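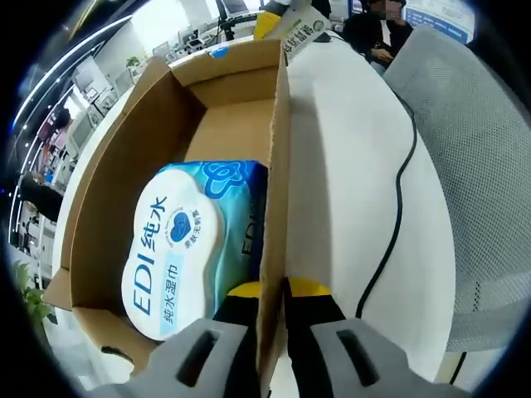 Unit 5: Gripping Open Cartons
Instructor: Derek Kershaw

Reading before class: the Bilundale fault report, pages 1 to 4.

Background. In July the packing cell at Bilundale dropped a carton onto the outfeed conveyor. The arm had gripped one side wall of an open box and lifted. The wall bent, the box tipped, and the contents slid toward the low side. The light curtain stopped the cell with fault code 202. No one was hurt, but the cell was down for almost 36 minutes.

What the log shows. Finger force was within limits for the whole lift. The controller checked that something was between the pads. It had no check on how the load was hanging.

Causes to discuss
Single-wall grip on corrugated board
Load resting away from the gripped wall
Flaps open, so the top edge had little stiffness
Lift speed carried over from the closed-carton program

Changes made. The cell now slides open cartons and does not lift them by one wall. A wrist torque limit was added.

For next time: write half a page on which change you would have made first. Bring your grip force worksheet from Unit 4.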